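Sorting things out at Selthorpe

Henrik Petersen has worked in the stores at Selthorpe for most of his adult life, and for the past while he has been the person people ring when a room has to be tidied and they don't know where to begin. We met on 14 September 2023, in the long ground-floor room where the loose items end up before they get a proper home.

I asked him first why he uses metal bins.

"They were what we had," he said. "They came from the Lalitz building when it was cleared. I did try cardboard boxes for a bit and the bottoms went. A metal bin you can drag across a table and it doesn't mind."

The stores hold 371 items on the current list. Most are small: toys, play food, building blocks, bottles, cloths, bits of kitchen stuff. They go out to the playroom at Cendberg and to the family room at Oyelaran, and they come back mixed up. Petersen's job is to get them apart again.

"People think you start by making categories," he said. "I don't. I tip nothing out. I look in the bin and take the biggest thing first. Then you can see what's under it."

He works with two bins, one behind the other. Things to be sorted go in the front one. What goes in the back one depends on the day, and he admitted that this annoys his colleagues.

"They want a label on it. I've had labels on it. I take them off again."
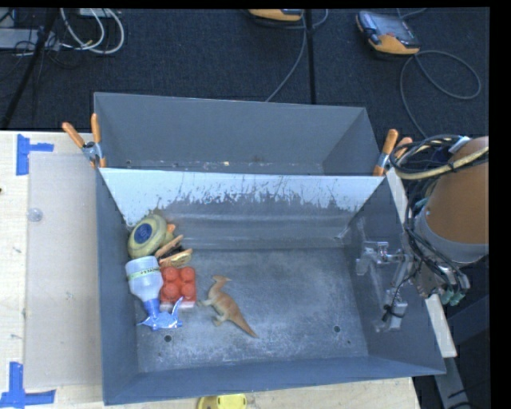
The front bin, with a duck-like toy, a toy sandwich, a spray bottle and a red block.

The bins are well used, and the coating has worn away in places. I wondered if he had thought about repainting them.

"We talked about it. Someone got a price. But the paint would only come off again, and then you've got flakes in with the toys, so I said leave it. A wipe round with a damp cloth, that's all they get."

Spray bottles are a sore point. Petersen would like them kept apart from anything a child might pick up, and he has asked for this more than once — in writing, the last time. They still turn up among the toys.

"A bottle goes on the high shelf. It doesn't matter if it's only got water in it. You don't know that by looking, so you treat them all the same. I check the head is turned to off, and up it goes."

Building blocks are easier. They are washed in a net bag, left on a towel overnight and counted back into tubs of 100. He keeps a few spares in a drawer for when a tub comes up short. Play food is checked by hand, as the layers get pulled about and small pieces go missing. Anything split is thrown out.

"I used to glue things," he said. "I spent whole afternoons gluing. Now I've got a rule, which is that if it's been mended once already it goes."

And the ducks? He laughed at that. There have been over three years of arguments about whether ducks are bath toys or soft toys, and they have moved shelf each time somebody new took over the list. At present they are under bath toys.

When he started, a full sort took two people most of a week. He now does it alone, a bin at a time, and stops when the light goes. He has the radio on low and doesn't like being talked to while he is at it, though he was patient with me.

Before I left I asked what he would change if he had the money. He thought about it for a while.

"More shelves along that wall," he said. "And a lower table. This one's all right for an hour, but after that I feel it in my shoulders."

The next sort for Cendberg is due at the end of September.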